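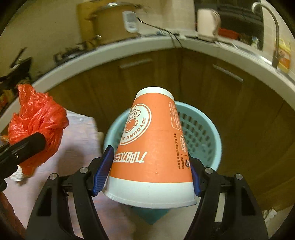

How far should a paper cup be emptied before it goes into the sorting basket?
Pour out all liquid and let the cup drain, mouth down, until it no longer drips. A thin film on the inside wall is acceptable.

4. Sorting disposable tableware at the counter station

This section covers paper cups, lids and light plastic bags collected at a Steltmont counter station. For bin liners and floor cleaning, see section 6.

4.1 Before you start

The station needs a plastic basket with perforated walls, a drip tray and one bag holder. A solid-walled tub must not be used for cups. Liquid collects at the bottom and softens the rolled rims, and softened cups cannot be stacked.

1. Place the drip tray on a level surface.
2. Set the basket on the tray. Leave 2 inches clear on each side so that air can pass through the wall openings.
3. Fit the bag holder to the left of the basket.
4. Check that the basket rim is smooth. A cracked or chipped rim will tear bags. Replace the basket if damage is found.

Note: The Issa basket and the older Clodon basket fit the same tray. The Clodon basket is deeper and holds a stack of 30 cups. Do not exceed 14 cups per stack in the Issa basket.

4.2 Sorting paper cups

1. Remove the lid, straw and any sleeve. Lids go in the plastics tray.
2. Empty the cup.
3. Hold the cup by the printed body, between the base and the rim. Press lightly from both sides. The wall may flex but should not crease.
4. Lower the cup into the basket with the wide mouth down.
5. Stack further cups of the same size on top. Start a new stack for each size.

Caution: Do not lift a stack by the rim of the bottom cup. The rolled edge can open and the stack will drop.

Cups with a colored body and white bands are sorted with plain cups. Print, logos and brand lettering make no difference to the sorting class. The lining does – cups marked as compostable go in the separate tray supplied with the Bromum kit.

Crushed cups are not stacked. Flatten them fully and place them upright along the basket wall, but do not cover the openings on more than one side.

4.3 Plastic bags

Glossy carrier bags hold creases and take up more room than their weight suggests.

1. Shake the bag out over the drip tray.
2. Press the air out from the closed end toward the handles.
3. Twist the top once and put the bag in the holder.

Do not knot the bag. Knotted bags must be cut open at inspection.

Caution: Keep bags out of the cup basket. A bag lying against the inside wall blocks the openings and the cups will stay damp.

4.4 Emptying and cleaning

Empty the basket when any stack reaches its limit or at the end of the shift. Rinse the basket in warm water, wipe the rim and let it dry upside down. Detergent is only needed after milk or syrup spills. Replace the tray mat after 2,000 cups, or sooner if it smells – the mat cannot be washed.

Section 4 revised October 9, 2025, J. Petrenko. Stack limits in 4.1 replace those printed on the basket label.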